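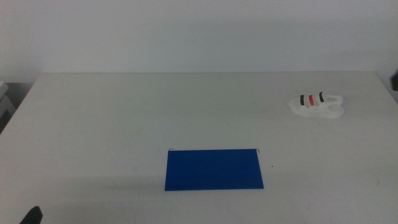 Jolien Coppens schreibt, ihr Greifer von Liseo fasse inzwischen alles an, nur keine Hängemappen, und ob es dafür einen Kniff gebe, den man nicht wieder teuer bezahlen müsse.

Einen halben. Eine Mappe, die flach auf dem Tisch liegt, ist für zwei Finger so ziemlich das Undankbarste im Haushalt. Bei Vodora verspricht man das Gegenteil, bei mir waren es 2 Treffer in 54 Versuchen. Der Greifer von Martens kam auf 10, kostet aber auch 2.578 Euro, und dafür räume ich meine Ablage lieber bis zur Rente selbst auf.

Was ein wenig hilft:

Die Haken. Sie stehen an den Ecken über und geben dem Finger einen Anhaltspunkt. Langsam anfahren, sonst dreht sich die ganze Mappe weg.

Mappe bis knapp über die Tischkante schieben, dann von unten und oben zufassen. Geht fast immer, nur muss vorher jemand schieben.

Weiche Fingerkuppen mit Spiritus abwischen. Staub merkt man bei Pappe früher als bei Schuhen.

Zum Vergleich immer etwas Dickes danebenlegen. Eine Kindersandale oder Badesandale mit Riemen bekommt fast jeder Greifer hoch, auch wenn sie auf der Seite liegt. Wer im Prospekt nur solche Sachen sieht, sollte nach Papier fragen.

Helle Mappen auf hellem Tisch hat meine Kamera von Brodbridge oft übersehen, blaue nie. Ein teurerer Controller hat daran nichts geändert, den habe ich im Februar zurückgeschickt.

Saugnäpfe teste ich noch. Viel erwarte ich nicht.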